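wk 10 notes - surfaces, touch + cleaning (Interior Materials, G. Barbier)

Copies of last week's sheet still on the shelf outside my office. Reading for this one is the Fernandes chapter, first half only, skip the bit on lime.

## 1. Porous vs non porous

- porous = takes in water, oil, ink. Unsealed stone, raw wood, plaster, most grout
- non porous = glass, glazed tile, most metals
- in between: sealed stone. Behaves like non porous until the sealer wears. Then it doesnt, and you get the dark ring around the sink

Marble is calcium carbonate. Acid eats it. Lemon, vinegar, wine, a lot of bathroom sprays. The dull spot is an ETCH, different from a stain, different fix. Stain = something went in. Etch = some of the stone is gone. Mixing these up was the most common mistake on the December paper.

Sealer helps with stains. Does nothing much for etching. Write that down.

## 2. Where dirt goes

Three places, mostly:

1. where hands go (handles, switch plates, edges of drawers)
2. where two materials meet
3. texture and pattern, anything with a low spot

Pattern hides dirt, plain pale shows it. Designers know this, and so do the people who pick carpet for hotels.
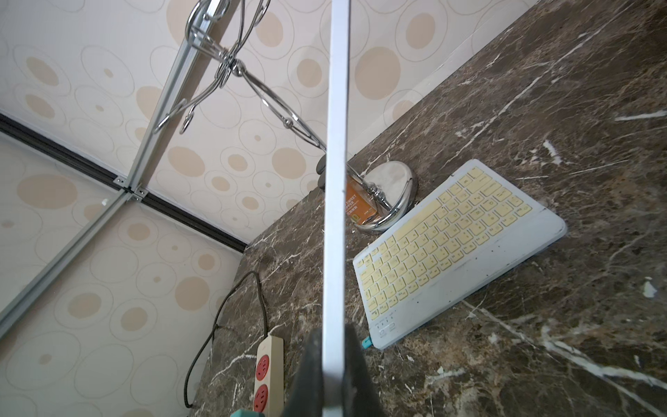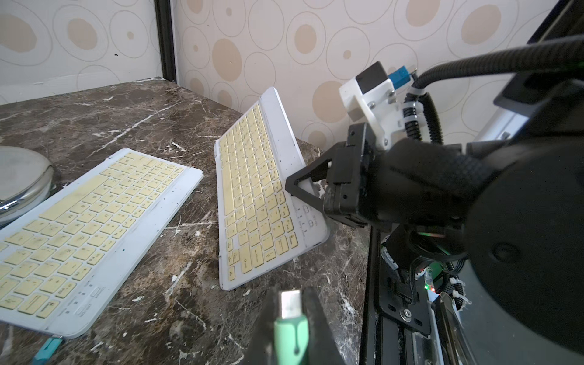

Hand soil is skin oil plus dust plus whatever was for lunch. The oil goes down first and the dust sticks to it, so dry dusting alone wont shift it. You need a surfactant, small amount, damp cloth, then a second cloth with plain water. Pale plastic is the hard case, look at the smudged yellowish keys on the keyboard lying flat in the second picture, against a dark veined stone top that could be carrying just as much and you'd never know. So for the survey exercise do NOT score by eye only. Wipe test, white cloth, 10 strokes, compare to the card.

## 3. Case: Omelgate

The Omelgate building, library refit. Client wanted dark stone desks "because they stay clean". Went with Dodska for the stone and a Sterkero sealer, 2 coats. Cleaning log for the first year has 1,131 entries, most of them for the desks. The desks looked fine in daylight. Low evening sun through the west windows and every hand print shows up, polished finish, grazing light.

What they changed:
- honed finish on the worst desks
- blinds on west side
- moved the cleaning round to after closing

Third one cost almost nothing and cut the complaints most. Finish was the expensive one.

Question that came up in class: would a lighter stone have been better? Depends. Fewer visible prints, more visible coffee. See section 2.

## 4. Joints and trim

Short on time so just the main points, more next week.

- any change of material needs a joint, sealed or covered
- trim covers the joint, it doesnt seal it. Water still gets behind
- wallpaper by a counter: leave a gap and use an upstand, or it will wick
- silicone has a life span. Put it in the maintenance schedule, it never is

## To do

- finish Fernandes, answer the 3 questions at the end of the chapter
- pick a room you use daily, do the wipe test on one hand contact surface and one that isnt
- bring the cloths, labelled, in a bag. Labelled please

Office hours moved to the afternoon, same room. Email first if its about the grade for the tile report.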